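# The Long Apprenticeship of Blue

When the printmaker Wakana Hirano took over the upper floor of a former grain store in Løken, she brought with her a press, a drying rack and 141 sheets of paper on which she had printed the same rectangle of blue. Each sheet carried a slightly different mixture of ink. They now hang in the stairwell of the building, in the order in which they were made, and visitors to the Skimano print workshop pass them on the way to the studio.

The workshop, which Hirano runs with the bookbinder Kjell Eklund, offers a course in colour printing to artists who have already worked for several years in another medium. It lasts five months. Participants spend the first of these almost entirely on mixing, and they are not permitted to print an image of their own until that month is over. The rule has caused some friction. Gudrun Fagerlund, a painter who attended last year, recalls asking for her fee to be returned in the second week.

"I had been mixing paint for most of my life and I considered the exercise an insult," she says. "Then I was asked to match a grey from a scrap of old wallpaper, and it took me until the Saturday. I stayed."

The exercise with the wallpaper is one of the oldest in the programme. Each participant receives a scrap of printed paper, fabric or packaging and must reproduce a single colour from it using no more than three inks. The result is judged by daylight at the north window, again under the studio lamps, and once more when the ink has dried. A match that holds in the morning may fail by four o'clock in the afternoon, and the participant begins again.

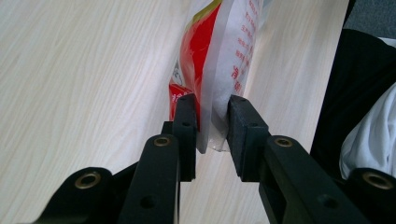 Eklund, who supervises the drying and keeps the records, regards the notebooks as the real product of the course. Every mixture is entered by weight, with a thumbprint of the ink beside it and a note of the paper used. The workshop's own books go back to its years in Hoklow, where it occupied two rooms behind a joinery, and they contain more than 2000 entries. Several of the earlier volumes suffered from damp during the move and have been rebound in plain grey cloth. Participants may consult them freely, although Eklund asks that pencils only be used at the table.

Opinion is divided on whether such discipline serves the artist. Rajitha Haque, who teaches drawing at Candgate and has sent a number of former students to the workshop, believes that it arrives at the right point in a career but would be harmful earlier. Young artists, in her view, should be allowed to use colour badly for a considerable time. She also notes that some of those who return from Løken work more slowly than before, and that galleries are not always patient with them.

Hirano accepts the observation. Her own output is small, and her most recent series, a group of shoreline prints in five closely related greens, occupied her for three winters. She does not claim that the method suits everyone. She does maintain that an artist who cannot say why one red sits forward of another is relying on luck, and she is inclined to say so in front of the person concerned.

The current group will show its work in the lower hall in April. Idun Lindholm, who is arranging the exhibition, has selected 30 prints and intends to hang them without labels, with the relevant notebooks laid open on a long shelf beneath. Her first plan was to group the works by artist. After a trial hanging she abandoned it and placed them by hue, beginning with the yellows beside the door, so that prints by the same hand are now separated by the full length of the room.

Fagerlund will be represented by a single piece, a narrow vertical print in two greys. The paler of them is the wallpaper grey, taken from page 30 of her notebook, and she has asked that the book be left open there for the duration of the exhibition.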